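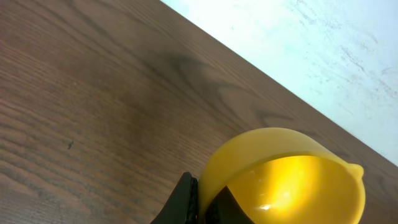 A benefit concert is a live music event where some or all of the income goes to a cause outside the music business. In this unit we look at how such concerts are planned, paid for and reported. The press coverage of a working band is fairly regular: album, tour dates, reviews, next album. On a brown wooden tabletop the fine grain lines run side by side until they come to a knot, where they curve into darker bands, and a benefit show does something similar to a band's coverage. The usual stories bend toward the cause for a while. When you read the clippings for this unit, mark the places where the bending starts and where it stops.

Terms used in this unit

Gross: all money taken in, including tickets, merchandise and broadcast fees.
Net: what is left after costs. Posters that say "all proceeds" usually mean net, though few say so.
Waived fee: the artist plays without pay. Travel, crew and hotel may still be charged to the event.
Rider: the list of technical and backstage requirements attached to an artist's contract.
Beneficiary: the group that receives the money. It should be named in writing before tickets go on sale.

Case 1: the Hovland shows

Hovland is a mid-sized hall that put on two benefit nights in July for a flooded music school. All the performers waived their fees. The hall did not waive its rent, and the sound company charged its normal rate. Over 648 people bought tickets across the two nights. Local papers printed the gross figure as the amount raised, and the school received a good deal less. Nothing improper had taken place. The contract said net, the press release said "raised," and the reporters did not ask which figure they had been given.

Points to note:
The press release was written before the costs were known.
The headliner's own statement repeated the gross figure, so it was quoted again in later interviews.
The correction ran a month afterward on an inside page – few readers would have seen it.

Case 2: the Gelteo single

Gelteo is a small label. It released a charity single in support of musicians who had lost their work permits, with singers from 59 acts taking a line or a harmony part each. With a recording like this the main cost is scheduling. Most of the singers recorded at home and sent in their files, which kept studio time low but made the mixing slow. The label took no profit on the first pressing. After that, the agreement was silent, and the single stayed on sale for years with no clear statement of who was being paid.

This is the most common gap in charity releases. A concert ends at the end of the night, but a recording stays on sale. The agreement should say how long the donation lasts, who checks the accounts, and what happens to the rights if the beneficiary closes.

Case 3: the Nakard festival and Guleck

Nakard is a weekend festival that gives a share of every ticket to a cause picked by its performers. One year the performers chose a prisoners' letter-writing group. Guleck, a drinks company and the main sponsor, asked for its logo to be taken off the pages that mentioned the group. The festival agreed, and 155 performers and crew members signed an open statement against the decision. The sponsor stayed for that year and left the next.

Read both statements in the course packet. The festival's statement talks about keeping the weekend open to everyone. The performers' statement talks about a promise made when they were booked. The two sides are answering different questions, and much of the coverage treated this as a single argument about free speech.

Reporting checklist

When you write about a benefit event, find out the following before you file:

Who is the beneficiary, and has it confirmed the arrangement?
Is the published figure gross or net?
Which fees were waived, and which were paid?
Does the artist have a record, film or tour coming out in the same period? If so, mention it once, plainly.
When will the final amount be announced, and by whom?

An artist's statement on their own website is a source like any other. Quote it accurately and give its date. Do not treat it as proof of what an organizer or a government has done.

For next class

Choose one benefit concert from the packet and write two pages on how the money was described before the show and after it. Use at least one source from the beneficiary. Fan sites can be used for set lists and running times. Bring a printed copy, as we will trade papers in pairs during the second hour.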